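Handling and Storing Individually Wrapped Toothbrushes in Shared Facilities
Housekeeping guidance for residences, clinics and guest accommodation
Civano Residential Services, Facilities Office
Revised December 2019

This page explains how to set out, store and replace wrapped toothbrushes at a shared supply station. It applies to all Civano buildings in which toothbrushes are issued to residents or overnight guests. Staff who have not yet set up a station should read the page through once before starting.

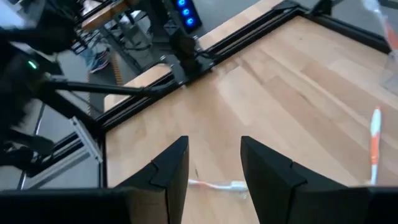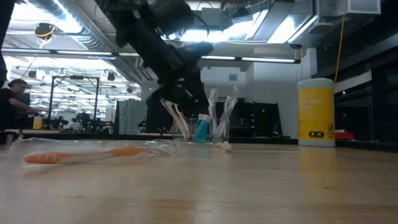
Toothbrushes at a supply table with a pale wooden top. The second photograph shows wrapped toothbrushes standing in a clear glass cup, with a canister of disinfecting wipes on the same table.

Before you begin

Choose a table or counter that is used for clean supplies only. It should stand well away from toilets, sinks and laundry bins. A distance of 8 feet from the nearest sink is preferred, and where the room does not allow this, the station should be moved to a hallway cabinet or an office.

You will need:

Toothbrushes in sealed individual wrappers
A clear cup or other upright holder with a wide, stable base
Disinfecting wipes with a lid that closes fully
A covered bin or drawer for reserve stock
A small waste container
The station record sheet (Form 591)

A clear holder is recommended because staff can see at a glance whether it needs filling and whether anything has collected at the bottom. Glass is acceptable in offices and staffed reception areas. In bathrooms and in rooms used by young children, use plastic.

Step 1. Clear and clean the surface

Remove everything from the table, including the holder. Wipe the surface from the back edge to the front, using a fresh wipe for each section, and keep it visibly wet for the full contact time printed on the product label. Contact times differ between products and should be checked whenever a new brand is delivered.

Wooden tops need some additional care. Check first that the product is suitable for finished wood. When the contact time has passed, dry the surface with a clean paper towel so that moisture does not settle along the joints. Unsealed wood should not be used for a station at all.

Close the lid of the canister as soon as you have taken the wipes you need. Wipes that have dried out do not disinfect and must be thrown away.

Step 2. Wash the holder

Wash the cup in warm water with dish soap, rinse it, and leave it upside down on a clean towel until it is completely dry. Do not hurry this step. Water left in the bottom of the cup will collect under the wrappers and can work its way in through a weak seal.

Holders are washed once a week and whenever something other than a sealed item has been placed in them.

Step 3. Inspect each toothbrush

Lay the toothbrushes flat on the clean table and look at them one at a time. Wrappers are often creased from shipping, and creases alone are no reason to reject an item. Set a toothbrush aside if:

the seal at either end has lifted
the film is torn or has a pinhole
there is moisture or dust inside the wrapper
the handle or head is bent or cracked

Toothbrushes set aside in this way are discarded. They are not rewrapped, rinsed or offered for other uses at the station. Any toothbrush found without a wrapper is treated as used, whatever its appearance.

Step 4. Fill the holder

Stand the wrapped toothbrushes in the cup so that they lean slightly apart. They should lift out without dragging their neighbors with them. If the wrappers are pressed tightly against one another, there are too many in the cup and the extra ones belong in reserve.

Handle each item by the middle of the wrapper – never by the end seals, which open easily when pulled. Place all of them the same way up. Our buildings stand them with the heads at the top, so that the head end stays off the base of the holder.

Small tubes of toothpaste may share the holder if they are capped and unused. Larger tubes tip the cup and should be kept in the drawer.

Step 5. Arrange the table

Put the holder near the center of the table and the wipes toward one side, where they can be reached without passing a hand over the toothbrushes. Keep the front edge clear. Pick up loose pieces of packaging before leaving, as they are easily mistaken for supplies.

Reserve stock is kept closed and dry. The Marras building uses a shallow drawer under the table; the Monotine building uses a covered bin on a shelf. Either arrangement is acceptable.

Issuing a toothbrush

Staff should clean their hands, take one wrapped toothbrush from the holder and give it to the resident unopened. The resident opens it. Where a person needs help with the wrapper, open it at the handle end and do not touch the head.

Once issued, a toothbrush does not come back to the station. Personal toothbrushes are labeled with the room number and stored upright in separate holders, uncovered, where they can dry in the air. Replace them every three to four months, or earlier if the bristles are frayed.

Records and ordering

Enter the number issued on Form 591 at the end of each shift. The Facilities Office issued 1238 toothbrushes from shared stations last year and has budgeted for 1554 in the coming one, following the opening of the Stulel wing in August. Orders are placed by Ada Testa on the basis of the completed forms, and late forms delay delivery to every building.

Questions about cleaning products, including their use on wooden surfaces, should be sent to Fulvio Galli at the Facilities Office. Please give the full product name as it appears on the label.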